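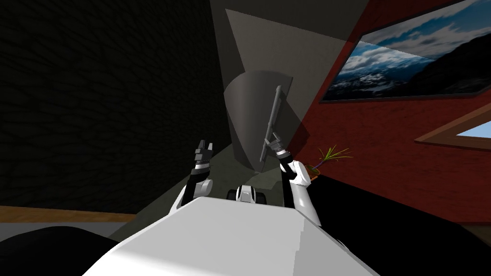

# Driving to Walska and back

14 Mar 2025

The trip to Walska was 1,212 miles there and back, in a car I bought for commuting. I took the coast road out from Lirnbridge and came home over the hills. It took nine days, with two of those spent waiting for the wind to drop before the ferry would sail.

The car is a small petrol estate with a lot of miles on it. I had new front tyres fitted at Garside before I left and carried a spare, a tow rope, a shovel and a litre of oil. I used half the oil. The shovel stayed in the boot.

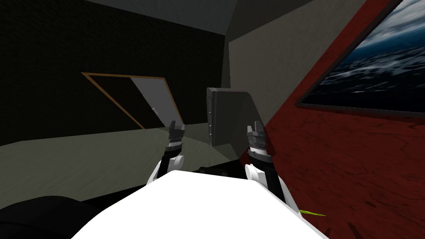

## The road past Clototari

Clototari has the last petrol station for 216 miles. The pump doesn't take cards, so bring cash. I filled up and bought a can as well, which I didn't need in the end, but I'd carry one again.

After that the tarmac stops and it's packed gravel with ruts where the lorries go. I kept to 30 mph for most of it. Faster than that and the back end started to wander. The worst stretch was just before the second bridge, where meltwater had taken out one side of the road. There were cones.

## Costs

Fuel came to just under £400, more than I'd planned for. The headwind on the coast road didn't help. Ferry tickets were cheaper bought at the harbour than online.

Since getting home I've had the tracking checked and it was out. There's also a rattle from somewhere near the exhaust that I haven't found yet. It goes away above 50.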